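Before the heating season: a talk with the owner of Zestell

February 20, 2026

Zestell is a small heating company in Bullstead. It has two vans and one office above a tile shop. The owner came to the town from abroad and learned the trade in the workshop of the Szűcs family, where he stayed until he opened his own company.

I asked him first about the most common call in winter. "Cold radiator upstairs, hot radiator downstairs," he said. "People think the boiler is weak. Very often the system was never balanced. The water takes the easy way and the far rooms get little."

Balancing, he explained, is slow work. He closes the valves, opens them one after another, and then waits. In a house in Lostard he needed a full day for this, and the customer asked him why he was sitting on the stairs. "I told her that I was working. She brought me coffee, but I think she did not believe me."

Dirty water is the second subject he likes to speak about. Last August his team cleaned a system with 83 radiators in an old school building. The water came out black for most of the morning. He now puts a magnetic filter on every job, also when the customer did not ask for it.

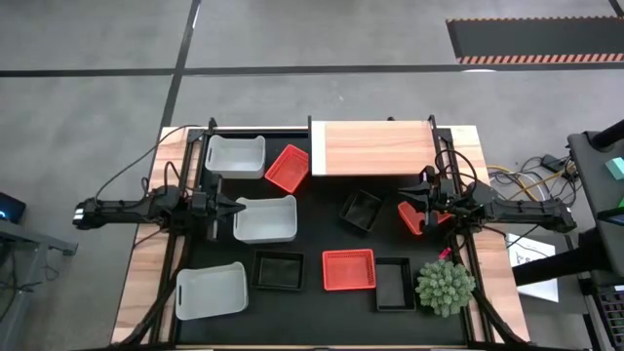
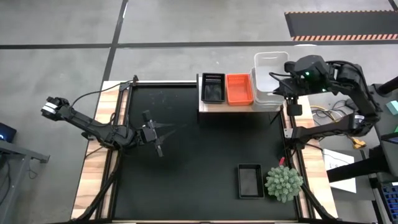
And the price? A flush of a normal family house costs roughly 700 dollars at Zestell, and the yearly check costs 100. He does not like to give discounts. "If I make it cheaper, I must make it faster, and then I come back for free in January."

For the next year he wants to hire one more fitter. It is difficult, he said, for the young people prefer to install new heat pumps and do not want to carry old radiators down the stairs. He still carries them himself, although his doctor has another opinion.

Appointments for the August cleaning can be made at the office from now on.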